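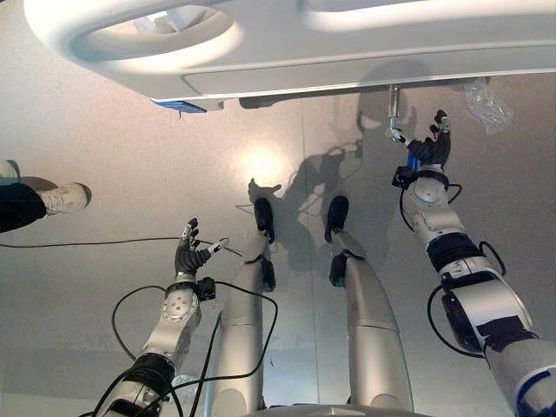

Head camera, Ellgate site, robot with its right hand on the rod under the white housing.

**tunny_l** wrote:

We've had one of these at our place since February, fixtures side. I'm a fitter, 3 years in. Management call it a help. Before it came there were four of us on under-unit work and now there are two, with the other two moved to Sernley to do packing. Same pay, but they didn't ask for it. Anyone else been through this?

---

**urquhart_nights** wrote:

Similar. I did that kind of reaching job for years and my shoulder is finished, so I can't say I miss it. What I do now is mostly watching and putting right what it gets wrong. Duller, but I go home able to lift a kettle.

---

**B. Lyimo** wrote:

Shop rep at Skostico here. Ask for the regrading in writing. Ours had people minding the robot on the old fitter's grade, with extra checks and logging on top, and it took a grievance to get it looked at. Lorraine Tunstall on our day shift kept her own notes of every stoppage and they were more use than anything in the system.

---

**tunny_l** wrote:

Thanks, will do. We haven't been regraded either. The log is another thing — 202 entries last month and I typed most of them.

---

**gasket** wrote:

I don't see the problem. Two people got moved, no one got sacked. Every trade has had this.

---

**urquhart_nights** wrote:

Moved to packing after learning a trade is a problem if it's you. I like the machine and I still think that's a poor deal.

---

**gasket** wrote:

Fair enough, but what's the answer, send it back?

---

**B. Lyimo** wrote:

No one said that. Train the fitters on it first and offer them the setting-up work before outside contractors get it. Also look at the walkways. Whoever is standing beside it needs to know who can stop it, and cables should be on the risk assessment.

---

**tunny_l** wrote:

Contractors do all our setting up at the moment. Meeting with the manager on Wednesday, I'll ask about that and the grade and post what he says.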